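Bench Notes: the arm learns to build a PC (slowly)

Hello again from the back bench! For anyone who joined over the summer, I'm the one at the Skudville shared workshop who keeps hogging the long table by the compressor, and this is my corner of the newsletter. Last time I wrote about belts. This time it's processors, and I have a lot to say, so get a coffee.

The project is called Ulton. I named it after nothing at all, it just sounded like something that would be good at its job. The goal is to have a robot arm put together the inside of an ordinary desktop computer: processor in the socket, memory in the slots, and one day the cooler too, if I'm still speaking to it by then. Min-kyu Baek does the software with me, and Halfdan Bach prints whatever we break. He prints a lot.

We started with the chip, which everybody told us was the wrong end to start from. They may have had a point. A processor is small and flat and slippery, and the contacts in the socket do not forgive you. When I do it by hand I hold it by the edges and sort of feel it drop. The arm can't feel much of anything yet, so all that gentle fumbling has to be swapped for knowing where things are.

So the fixture plate came first. It's gray, it's printed, it bolts up against the aluminum extrusion, and it has pockets and recesses for parts so each one starts from a spot we know. Halfdan is on his fourth design. The first one warped, the second one had a recess so tight that the chip had to be pried out with a guitar pick, and we don't talk about the third. The current one has a thick rim around the recess and I love it. The two fingers close on the sides of the processor, lid up, and the ribbed tips do the holding.

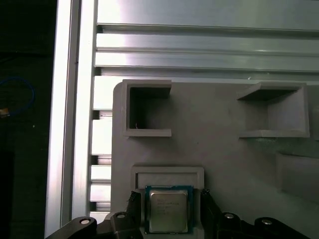 Getting to the socket

Picking up is the easy half, and I'd happily have stopped there and called it a party trick. Min-kyu wouldn't let me.

The trouble with going into a case is that a case is full of stuff! On a bare board on the bench you can come at the socket from any side you like. Once the board is screwed in there's a power supply on one side and a graphics card on the other (ours is a little Quadro K420, nothing fancy, but I'd still like to keep it), and cables coming down from the top wherever they feel like it. The gripper is a good deal fatter than my hand. I spent a whole evening moving it through the opening one tiny nudge at a time with my finger on the stop button, writing down every spot where it made me wince.

My list of winces turned into our list of waypoints. The arm goes in high, straightens up, slides over, and only then heads for the socket. We run it with the fingers empty before we ever let it carry a chip, and that rule has already saved us once, when I typed 40 where I meant 4 and the whole thing set off in the direction of the power supply. I hit stop. Min-kyu laughed for a long time.

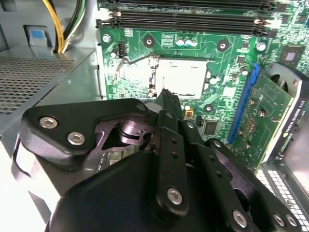 Benedikt Aigner dropped by that same evening and asked why we don't take the graphics card out and make life easier. Fair question! We did try it, and the moves were lovely and smooth, and then we put the card back and had to redo nearly all of them. I'd sooner fight with the crowded version from the start. Benedikt also thinks we should lay the case flat on the floor and lower the arm from the ceiling, and he has offered to drill the holes. The workshop's landlord has views on holes.

Speed is the other thing people ask about. We have it at 5 percent of what the arm can do, and it's about as exciting to watch as paint. That's fine by me. I'll turn it up when I've stopped holding my breath.

Memory is next

I thought memory would be a vacation after the processor. The slots are long, they're easy to find, and a stick of RAM is a nice big thing to grab. But you have to push, and you have to push evenly, and a slot that sits at a slant to the gripper means the wrist has to turn before anything else can happen. Right now we're only practicing the approach, bringing the finger in toward the slots and backing out again, over and over. Min-kyu wants 1,000 clean passes before we try it with a module. I suggested 40. We're still negotiating.

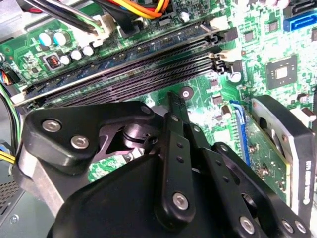

The latches bother me more than the pushing does. On a good day they click shut by themselves and you feel like a genius, and on a bad day one end goes in and the other sits up a hair, and from across the room it looks perfect. I do that by hand too, I should admit. So we'll need some kind of check at each end, maybe a second look with the camera, maybe a light press with the fingertip. If you've built anything that can tell a seated module from an almost seated one, please come find me.

A few odds and ends. Halfdan is looking for leftover gray filament, any brand, even half a spool. We could also use dead motherboards, the deader the better, with or without memory slots. And if you borrowed the long hex key from the drawer marked Ulton, I'm not mad, I just want it back before October, when we take the arm off its bracket to redo the cabling.

We're usually at it from seven in the evening until somebody gets hungry. Come and watch, bring a chair, and please don't lean on the table while it's moving.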